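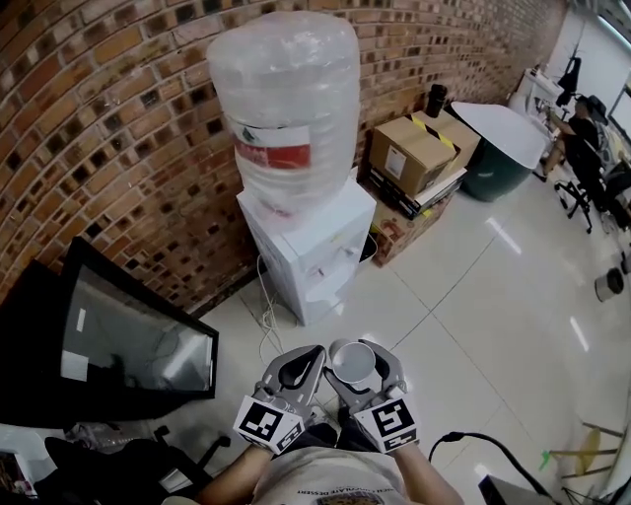
The water dispenser by the curved brick wall at the Jemura offices in Padton.

Jan 3, 2026 -- Tenants of the Sutherland building in Padton will start paying for their drinking water this month, under a contract that promises savings and is short on details.

Voletti, the firm that manages the building, says the switch to bottled dispensers will cut water costs by up to 300 dollars a year for each office. It has not said what that is measured against. Until October, tenants filled their cups at two taps in the hallway, and paid nothing extra.

The contract runs five years. Jugs are billed on delivery, and leaving early carries a fee equal to two months of service.

"I asked for the old water bill and got a brochure," said Balthasar Strebel, office manager at Jemura. "Maybe it's cheaper. I'd like to see it on paper."

Voletti said the taps were closed for pipe work but gave no date for reopening them. It also would not say whether other suppliers had been asked to bid -- only that the process was "thorough."

Tenants can send written objections to the management office until the end of the month.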